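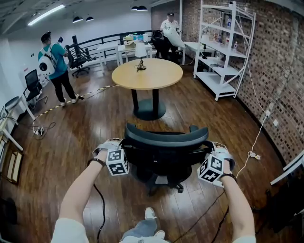 Can you teach a robot to tidy a room without owning the robot yet? You can get a long way, because the part that takes months is collecting good examples of people doing the job, and a person with a tracking kit can make those in an ordinary room.

I've had the Perkidon wrist kit on loan since November and I'm a bit smitten! It's two straps, two marker cubes, the cables and a small box that does the recording. You wear a cube on each hand, go and do your chores, and the software works out where your hands were the whole way through.

First, the good stuff. Setup took me 90 minutes the first time (I read the manual twice, I'm like that) and I'm much quicker now. The straps leave your fingers free, so you can get a proper grip on things. I was expecting oven mitts. Pushing chairs back where they belong is my favourite job to record, partly for the racket the casters make on floorboards and partly because it's all two-handed, and two-handed work is where my old glove setup fell to bits.

I've done 83 recordings so far and had to bin 2. Both were my own fault, as I'd turned a cube away from the camera while showing off to Doina.

Now the grumbles. The cables! They're long enough, but you do have to think about your feet, and I'd pay extra for a wireless version tomorrow. The cubes catch on sleeves as well, so I've taken to wearing short ones, even in Nanduncombe weather. And the export menu puts the button you want under "Other", which drives me bonkers.

Price is $570 for the pair. That's real money for a hobby, though Krum reckons he spent more than that on sensors that never worked together.

Next up is folding tea towels. Timo has bet me a pie that the cubes will lose track halfway through the first fold, and I've asked for steak and pepper.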